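Driststead cell, set-up guide
Section 2: Gripper check and carrier pick
Updated September 2025

Do this before the first run of a shift and after any finger swap. Arm in manual, speed turned down. Two people if the guard is open, one of them stays at the stop button.

2.1 Fingers

1. Jog the arm to the service position. Wait till it stops moving, then lock out.
2. Wipe both fingers with a dry cloth. No solvent on the pads.
3. Check every screw on the bracket arm and fingers. Snug, no play. Use the right hex-lobe bit, a worn one will chew the heads.
4. Work the pivot joint by hand. Should swing free, no grit. If it sticks stop here and go to Section 4.
5. Close the gripper on nothing. Finger tips should meet evenly. If not, re-seat the left finger first - it's ususally that one.

NOTE: Don't oil the links. Oil ends up on the boards.

2.2 Teaching the pick

1. Unlock, load program Arthur, speed still low.
2. Put a carrier with a scrap board on the fixture. Push down till it seats.
3. Jog in slow. Fingers go to the lower end of the carrier, one each side.
4. Stop short and look from the side. Tilt of the gripper has to match tilt of the carrier. Fix tilt first, then height.
5. Close at low force. Watch the edge connector, nothing should touch the gold pins.

CAUTION: A finger on the contacts means a scrapped board. Back off and re-teach, dont try to nudge it over.

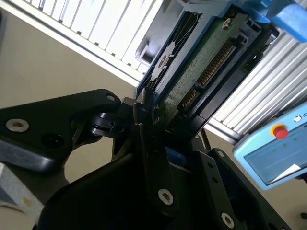

Word count: 1,557 (full guide)

Fingers at the carrier, board in place, connector pins on the right side of the board. Check your approach against this before saving the point.

6. Save the point. Open, back out straight, no twist.
7. Run the pick 2 times at low speed, then once at 100 percent. Hand near the red button the whole time.
8. If the carrier rocks when gripped, redo from step 4.

NOTE: Cells with the older Sollum fingers - use the point list in the Flolemska appendix, offsets are different.

Log the new point with date and shift. Next, Section 3, cable routing.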